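Flirneo Bedroom Trash Bags, Clear with Trim

Flirneo > Housekeeping > Bags and Liners

Item 578 - roll of 100 - in stock

I've been selling these to guesthouses and small hotels since July, and they've turned into the bag I keep at home too. They're thin, see-through bags made for bedroom wastebaskets, the little kind that sits next to the nightstand and fills up with snack wrappers, tissues and price tags.

Why clear? Well, anybody who has cleaned rooms for a living will tell you about the phone charger (or the earring!) that went out with the garbage. With a clear bag you get one last look before you tie it off. I found my own reading glasses that way, and I was pretty pleased with myself for the rest of the day.

The trim along the top edge is my favorite part. On an all-clear bag I could never find the opening, and I'd stand there rubbing the plastic between my fingers like a fool. With the colored edge you just grab the trim, give it a shake and drop it in.

A few things to know before you order:

Fits: small bedroom and bathroom baskets. If you have the tall Gerska bin, get the Antal liner instead, these are too short and will slide down.

Pack size: one roll of 100, or a carton of more than 176 rolls if you're stocking a whole building (call me for that one, shipping gets complicated).

Closure: no drawstring. You gather the top and knot it.

Don't use for: wet kitchen scraps, broken glass or anything heavy. They're light bags and they'll stretch.

How I use mine: I tuck four or five spares flat in the bottom of the basket, under the one in use. When I'm doing a room I empty the basket first, then make the bed, then do the nightstand, and the vacuum comes last so I'm not tracking lint back over the carpet.

"We have 82 rooms and I was tired of digging through black bags for lost keys. These solved it. I would like the roll to tear a little easier, though." - Jenő Erdős, Torkska Rooms

He's right about the tearing, by the way. Pull sideways across the dotted line and it goes much better.

Unopened rolls can come back any time. Opened ones too, if you've used fewer than ten and you tell me what bugged you about them.
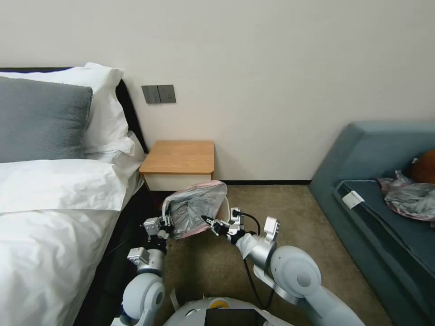 Clear bag with pinkish-red trim, at the bedside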